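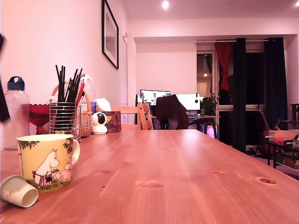
Moomin mug on the long pine table

Community Help > History and Genealogy > Newspapers and Old News Stories

Finding coverage of a lost child search near Edstead, early 1960s

Dayana Giraldo

My dad grew up outside Edstead and has always talked about a little girl who wandered off from a farm one February and was found alive two days later in a dry creek bed. He says 2,000 people turned up to look for her, that the radio gave updates every hour and that someone wrote a song about it. He would have been six or seven, so I make it 1961 or 1962. He thinks her surname was Janevski but he isn't certain of the spelling.

I've searched the digitised newspapers online for "Janevski", "Edstead" and "missing girl" and got nothing except a cattle sale and a netball result. Is it possible the story wasn't reported, or am I looking in the wrong place? I would like to have something printed out for his birthday. I'm a few hours' drive away so I'd prefer to do as much as I can from home.

Wálter Giraldo

Try spelling it Yanevski. Also Janefski. Papers back then wrote down whatever they heard over the phone. (No relation to the poster as far as I know.)

Cristian Echeverri

It was almost certainly reported. A lot of country papers from those years haven't been scanned past the mid 1950s, so an empty search result only tells you what has been put online. The paper for that district was the Standham Courier, which came out twice a week. It is on microfilm at the Standham library and you can ask them to do a lookup. Give them the month and two possible years and they can work through it. When I used them they charged $6 a page for copies and it took a fortnight.

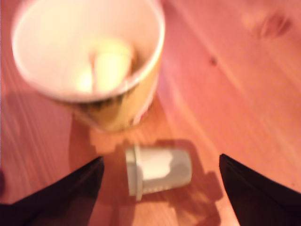
Paper cup on a wooden tabletop

A few things that will help:

Leave the surname out of your searches. Children in these stories were often just "tot", "toddler" or "farm girl, 3" in the headline. Search for the creek or the property name if your dad remembers either one.

Check the city papers for the same week. A search that size would have gone out on the wire, and the city dailies are easier to get at than the local one. Look at the Monday edition if she went missing over a weekend.

I would be careful with the 2,000. I looked into a similar search near Rastance, where everybody in town will tell you 500 men were out on the hills. The first newspaper report said 90. The bigger number came from a magazine article ten years later and it has been repeated ever since. Your dad may well be right, but print the original report for him if you can find it, whatever it says.

The radio bulletins are probably gone. Stations mostly didn't keep them. The song is a better chance if it was ever pressed as a record, and the label would give you a year. Does he remember any of the words?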